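Cahier de labo, pile Nomton (contrôle corps entier + planificateur de prise)
2019-03-29

Objet de la journée : la tâche « chaise », toujours avec le planificateur Ineck, branche de février fusionnée hier soir. Je note dans l'ordre où j'ai travaillé, pas dans l'ordre d'importance.

Démarrage. J'ai d'abord relancé la calibration main-œil, le résidu est correct, je n'y touche plus. Ensuite le service de prise refusait de répondre. Cause : le fichier de configuration de Fodor pointait encore vers l'ancien nom du repère de la pince droite. Corrigé à la main, mais il faudrait que le lancement s'arrête tout seul quand un repère n'existe pas. Maintenant il attend en silence et on perd du temps à chercher ailleurs.

Premier point, le contact sur le haut du dossier. Le planificateur propose presque toujours cette prise quand la chaise est debout, et je pense que c'est raisonnable : la surface est grande, le bras est assez tendu, et le contrôleur d'équilibre peut garder les deux pieds au sol. Ce qui me plaît moins, c'est la raideur. Avec la valeur par défaut, la force verticale au poignet monte trop vite, et le filtre considère cela comme un choc. J'ai baissé la raideur en z et laissé x et y comme avant.

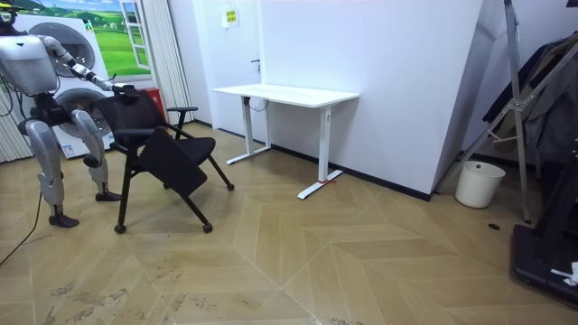
Avec 174 comme gain en z, la montée de force est plus douce et le détecteur de choc ne se déclenche plus au premier contact. Je n'ai pas essayé plus bas, car l'estimateur du centre de masse commence à dériver quand le bras est trop mou (voir mes notes de février, même symptôme). À vérifier : est-ce que la dérive vient du bras, ou du retard dans le message de l'estimateur ? J'ai l'impression que c'est le retard. Je n'ai pas de preuve.

Deuxième point, les casters. Le modèle de contact suppose que l'objet glisse avec un frottement isotrope. Pour une chaise à roulettes c'est faux, elle part d'abord dans la direction où les roulettes sont déjà orientées. J'ai ajouté un terme dans l'observateur qui estime la direction « facile » pendant les premiers instants de la poussée. Le code est laid, je l'ai mis derrière une option (roll_prior, désactivée par défaut). Merci de ne pas l'activer dans Stoltov avant que j'aie écrit les tests.

Troisième point, la perception de la chaise pliée et couchée. C'est là que j'ai passé le plus de temps. Tout est noir, l'assise et le dossier sont l'un contre l'autre, et la segmentation en fait un seul bloc. Le nuage de points après filtrage tombe à 868 points, alors que le seuil de recalage est fixé à 3 000. Donc le recalage ne part jamais et le planificateur garde la dernière pose connue, celle de la chaise debout ! Évidemment la main droite va alors chercher au mauvais endroit.

J'ai fait deux changements. D'abord, le seuil dépend maintenant de la surface visible dans le masque. Ensuite, une pose trop vieille est marquée comme invalide et le planificateur doit demander une nouvelle observation avant de bouger le deuxième bras.

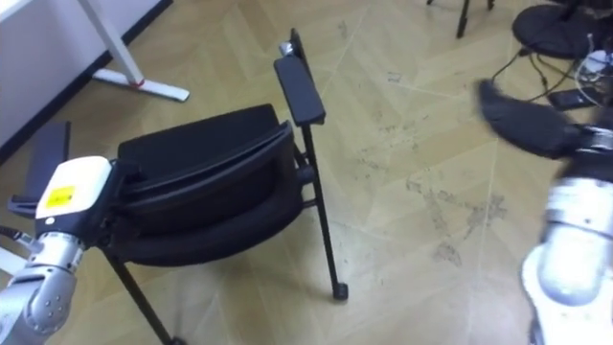 Vue de tête : bras gauche en contact avec l'assise repliée, bras droit en mouvement.

Pour les images comme celle-ci, le flou du bras droit pose encore un problème. Le masque du robot est calculé avec la cinématique à l'instant de réception et pas à l'instant de prise de vue, il est donc décalé quand le bras va vite. Des pixels de la pince entrent dans le nuage de l'objet. Solution provisoire : je rejette l'image si la vitesse articulaire dépasse la limite. Solution propre : utiliser l'horodatage de la caméra, ce qui demande de modifier le pilote.

Reste à faire :
- arrêt du lancement si un repère manque
- tests pour roll_prior
- horodatage dans le pilote caméra
- ticket 744 (retard de l'estimateur), joindre les journaux d'aujourd'hui
- renommer les repères de pince aussi dans la documentation de Fodor

Journaux copiés sur le serveur, dossier nomton/chaise. La branche n'est pas encore poussée, je veux relire le changement du seuil avec la tête reposée.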